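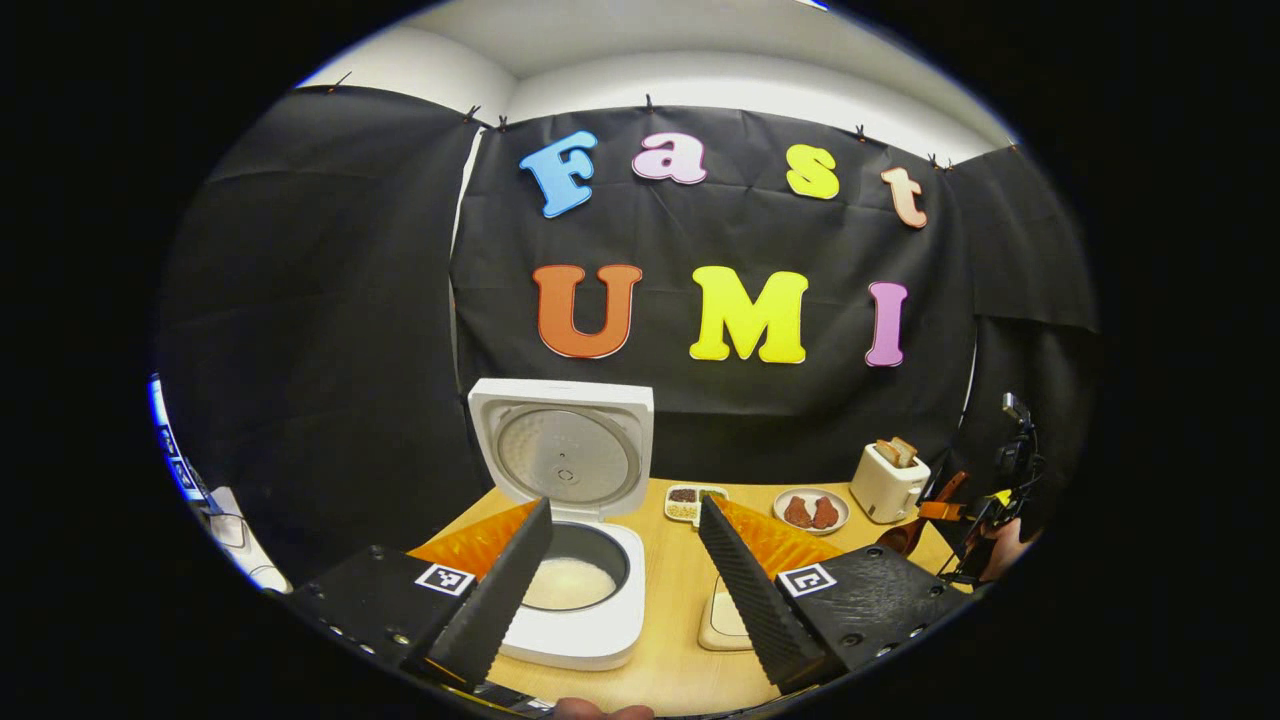 Rice in the inner pot of a cooker, lid open.

Week 2: Rice, Starch and the Long Wait
Foods of Everyday Life, handout for the evening section
Shahla Moradi

Welcome back, everyone, and thank you for the lovely pile of family recipes you left on my desk (I have read every one of them and gained weight doing it). Tonight we start on starch, and we'll stay with it until the bread unit in September.

A grain of white rice is mostly starch, and starch comes in two forms you will need to know by name. Amylose is the long, fairly straight one. Amylopectin is the branched, bushy one. Long-grain rices tend to have more amylose and cook up separate and fluffy, while short-grain and sticky rices lean heavily toward amylopectin and cling together. If your grandmother swore by one bag and would not have another in the house, this is very likely what she was tasting.

When rice heats up in water the granules swell, soften and let some of their starch out into the pot. We call this gelatinization – please learn to spell it, I do take off a point. As the rice cools, some of the starch chains line up again and firm up, and that is retrogradation. It's why yesterday's rice is so good for frying and so sad eaten straight from the fridge.

Now, how does a simple cooker know when to stop? While there is free water in the pot, the temperature at the bottom stays near the boiling point. Once that water has been absorbed or has steamed away, the temperature climbs, and a thermostat switches the heat down. I find this terribly clever and will probably say so again next week.

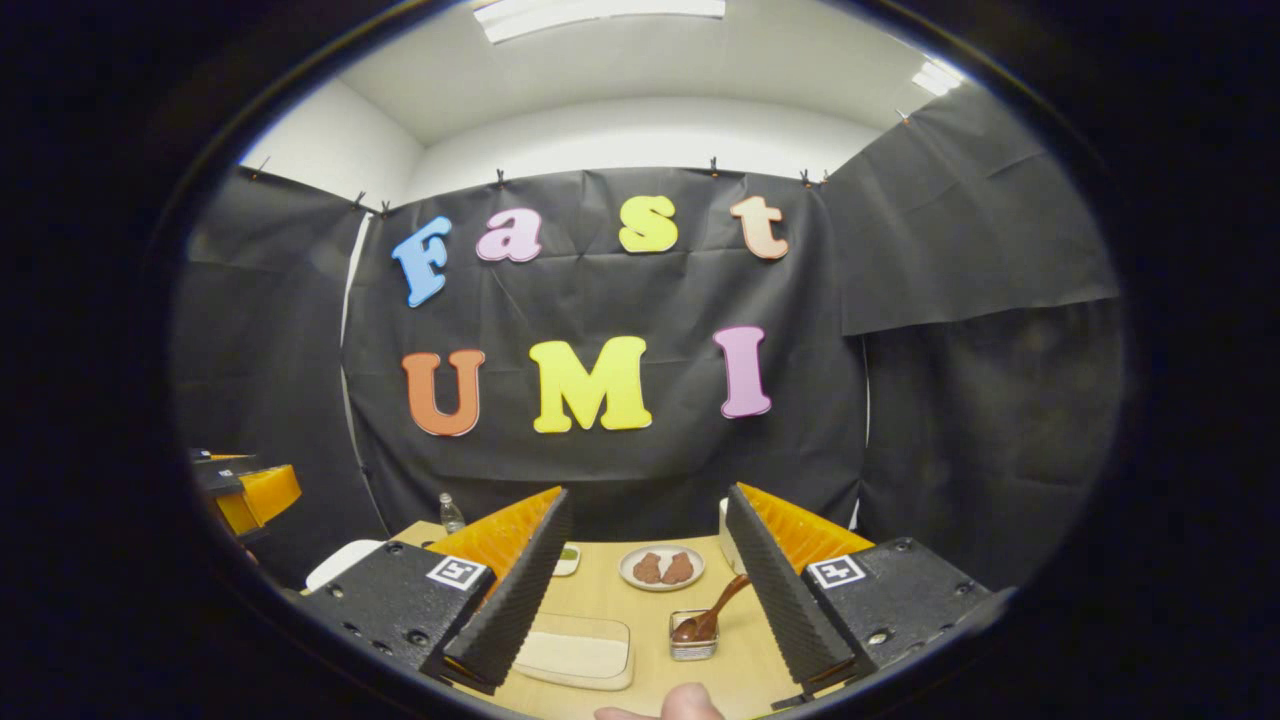
Colored letters on a black cloth backdrop.

For the tasting you'll work in pairs with two rices, Pevard (long grain) and Sandance (short grain). Weigh the dry rice, cook it, then weigh it again and write down both numbers. One warm-up problem: a pot goes from 457 grams dry to 1000 grams cooked. How much water did the rice take up, and what is that as a share of the dry weight?

Reading: Akbari, chapter on grains, and the short Wesell article on cooling. Bring a spoon and a lidded container. Cooked rice shouldn't sit out, so leftovers go into the fridge before we start the discussion.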